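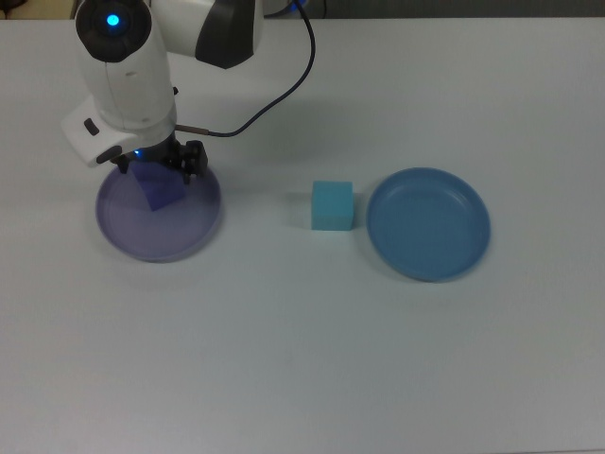
Posted by minttu_t (Minttu Tikkanen) – November 4, 2024
Board: Buying and Budgeting
Topic: Second arm or better grippers? Help me spend next year's money

Hi all! Long-time reader, and now I finally have a budget question of my own, so please be gentle (or don't, I'd like to get this right).

We run a small teaching and research bench at Lestitz. One arm, white tabletop, two-finger gripper, and a growing pile of cubes and plates. Most of the work is pick and place with color instructions – dark cube to the lavender plate, cyan cube to the blue plate, that kind of thing. It sounds simple and I love it. Students get hooked in one afternoon.

The trouble is that everyone wants the arm at the same time. I have to hand in my equipment plan by February and I see two ways to go:

Option one is a second arm, same model, used. Vondia has refurbished ones with a controller and stand.

Option two is to keep the single arm and put the money into a set of swappable fingers, a wrist force sensor, a proper cable kit and spares.

I can't do both. What would you buy?

---

pranab_m
Second arm, no contest. Queue time is the most expensive thing you have and it never shows up on a quote. We went from one to two at our place and the amount of work that got done in a term was a joy to see. Two identical arms also means you have a reference when one starts acting up. Swap the gripper over, see if the problem moves with it.

Ask Vondia whether the controller license transfers. Ours didn't at first and it took a lot of emails.

---

leo_palacios
Going to disagree with Pranab, in a friendly way. Look at how the cable runs in your picture: one long loop from up top down to the connector at the wrist. We had the same layout and the connector was our number one cause of lost days. A second arm with the same layout would have given us two of those to worry about.

I'd do cable management first. Clips and a sleeve for the forearm, plus a spare cable on the shelf. Ours came to 200 dollars all in and I'd buy it again before anything else on the list. Then see what is left.

---

minttu_t
Oh, that's useful, thanks Leo! The cable hasn't bitten us yet but I do wince when the wrist turns a long way. I'm adding a spare to the plan whichever option wins.

Pranab, good call on the license. I'll ask.

---

nusrat.sikder
What gripper fingers are you on now, the stock ones? And are all your cubes foam like the cyan one?

I ask because foam forgives a lot. You can squeeze it off center and it still comes up. Once you move to hard parts you'll want softer pads and some idea of grip force, and then option two starts to look really good. If you plan to stay with foam forever, the force sensor is money sitting in a drawer.

---

minttu_t
Stock fingers, yes. Mostly foam at the moment, but I want to bring in printed parts and small jars next year. The jars are the part I'm most excited about!

---

nusrat.sikder
Then pads, definitely. Mollah sells a kit with several pairs. They're easy to swap, and you can get the pads on their own when they wear out. I'd skip the wrist sensor in the first year and use gripper current as a rough signal. Good enough for "did I get it or not."

---

pranab_m
Gripper current on hard glass, with students driving? I wouldn't. Either buy the sensor or stay away from jars.

---

nusrat.sikder
Plastic jars, Pranab :) And a current limit set low. We've done it for 2 years.

---

pranab_m
Plastic I can live with.

---

dinesh_miah
Something missing from this thread so far: where does a second arm go? You need table space, a power circuit, an e-stop within reach of each station, and room for people to stand. When we priced ours, the arm was the line everybody looked at, and the table, guarding and wiring came to another 2,000 on top. That wasn't in the plan and I had to go back and beg.

Your tabletop looks nicely clear in the lower half, so there might be room for a shared workspace, but check the reach circles on paper first. Two arms over one table is great fun and a lot more programming.

---

minttu_t
Dinesh, I had NOT budgeted for the table. Thank you, ouch. We'd want separate stations, I think, so that's a second table plus an e-stop.

---

leo_palacios
Worth asking for a booking calendar before a second arm, too. We split the day into blocks and had people test everything in simulation before they got a slot. Free, and it cut the complaints way down.

---

pranab_m
Calendars are fine until the week before a deadline. But sure, try it, it costs nothing.

One more for the list: get a written warranty period on anything refurbished. The Vondia place gave us a decent one, and Warstead wouldn't put theirs on paper, so we passed.

---

minttu_t
You've all been brilliant. Where I've landed for the draft:

Cable sleeve, clips and a spare cable
Mollah finger kit with 5 sets of extra pads
Booking calendar starting right away
Second arm as its own request, with table, e-stop, wiring and license written out as separate lines

The wrist sensor goes on the "if there's money left" page – sorry Pranab! I'll keep notes on how long people wait for a slot, so the arm request has some real numbers behind it.

---

dinesh_miah
Solid plan. Put shipping on its own line as well. Stands are heavy.

---

leo_palacios
And buy the right-angle connector if they make one for your wrist. Post a picture when the sleeve is on, I'd like to see how you route it past the elbow.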